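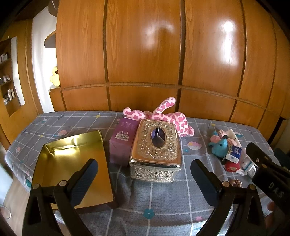 Bed in the back room, before sorting. Plaid sheet, giraffe at the rear, silver tissue box in the middle.

March, 4 in the afternoon

Started on the bed in the Stirbridge flat, which has been the landing place for everything without a home since we moved the shelves. I meant to give it twenty minutes and was there well past tea, mostly because I kept picking things up and remembering them, so please don't take my pace as a guide!

The silver tissue box goes back to the hall table. I am very fond of it, flowers and scrolls all over, but the embossing collects polish in every groove and last time I used far too much. Areeba Niazi suggests a soft toothbrush and hardly any paste -- will try that on the lid first, well away from the oval opening, and write down how it goes.

Purple carton: keep upright, keep the barcode label on, and put it with the other boxes for Gilani. Please don't flatten it yet (I did that with the last one and had to tape it back together, very sheepishly).

The gold foil sheet is a bit crumpled and bent along the top. I'd like to press it between two heavy books overnight and see if it's good enough to line the 200 mm tray. If it stays wrinkled it can go in the craft drawer, where wrinkles are welcome.

Giraffe, pink spots and all, is staying. Top of the wardrobe was my first thought but that neck needs headroom, so the armchair for now.

Still to do: the little cluster on the right side of the bed, then wipe down the wardrobe panels -- they are glossy enough to show every fingerprint. Dry cloth only, Areeba.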